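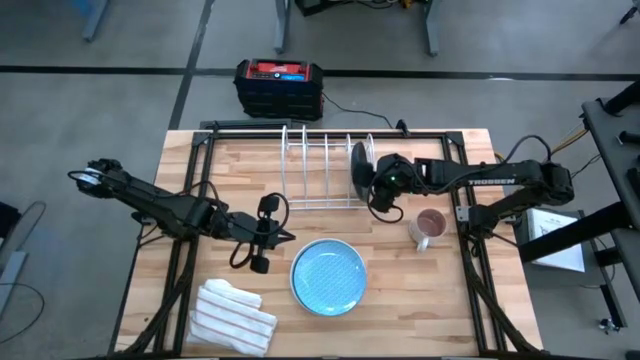

Babatunde Shehu wrote back before I'd even finished my coffee: the arms are never what kills your budget, it's all the junk you bolt them to, so go price the junk first and then come talk to me.

OK. Fine. He's right, and I've spent most of the afternoon pricing junk. Quick post, I have to get the numbers to Songül by 5 and I think better when I type it out here.

Background for anyone who skipped the last one. We want a second station. Same idea as the first: two arms facing each other over a table, dish rack at the back, plates and a mug and a towel to work with. The first one got built in a rush in September and I paid for whatever was missing out of three different budget lines, so there's no clean total anywhere. I looked. There's a spreadsheet called "station FINAL" and it has the arms on it, and a sandwich.

So this time, a proper list. Going line by line.

Arms. Quote is in, approved in principle, not touching it. Moving on.

Frame. Black extrusion all the way round, rails down both sides under the arms, corner plates, diagonal braces at the front. I keep wanting to drop the braces to save money and I keep not doing it. Carkex quoted $275 for the cut lengths and plates, not including screws. Why are screws never included. Lornley came in lower but wants 8 weeks, and I don't have 8 weeks. Carkex then.

Table top. Going with butcher block again. It looks nice, it's heavy, clamps bite on it. Soriano does one for $187, delivery on top, and I still need to check whether that's the oiled or the unfinished one. Somebody remind me. I had "reuse old desk" on this line until this morning, and Songül Öztürkmen crossed it out without comment.

Cables. Ugh. Look at the floor around any station I've ever had anything to do with and you'll see where I stop planning. Last time the cable budget was zero. ZERO. I just took them out of the drawer, and now the drawer is empty and everybody's mad at me. Want to put in real money for sleeves, floor covers, velcro, longer power leads. Not glamorous. Putting it in anyway.

Spare gripper fingers. Babatunde says order 2 sets with the arms and don't wait. Agreed, that way it rides in the same shipment and I only argue with customs once.

Dishes. People laugh at this line. Plates are consumables!! You hold a plate on edge over a wire rack all day long and sooner or later you're buying another plate. I'd like several sizes, some patterned and some plain, glossy and matte both, plus mugs with different handles. The wire rack too - get a spare of the exact same one, they change the spacing on you between batches and then your slots don't match anything. Towels I can bring from home.

Gripper pads. Forgot these untill just now. Adding.

Storage shelf. Would be nice. Will get cut.

Service contract. Meneck offers one with a yearly visit. I went back and forth on this. For a single station I'd say no, we fix stuff ourselves and we're OK at it. For a pair, with one person (me) who knows where the hex keys are, hmm. I've put it under optional with a note. Songül hates optional lines, she says they're just lines I'm scared to ask for. She may have a point, so maybe it moves up before 5.

What's NOT on the list and should be: my time. Setup last time ate way more evenings than I told anyone, squaring the rails, redoing the mounts, routing and rerouting. If you're planning one of these, write the days down next to the dollars. I'm putting a week of assembly in as its own line with a number against it and we'll see if it survives.

Also contingency. Last time 0. This time ten percent, and if someone asks what it's for I'm going to say screws.

Shipping I still don't have for the arms, waiting on an email. If it lands after 5 I'll send the sheet with a hole in it and fix it tonight.

If any of you have bought table tops from Soriano, did yours cup? Mine would be sitting in a room with the heating blasting all winter. Leave a comment, I'll check teh comments after dinner.

OK sending. More when I hear back.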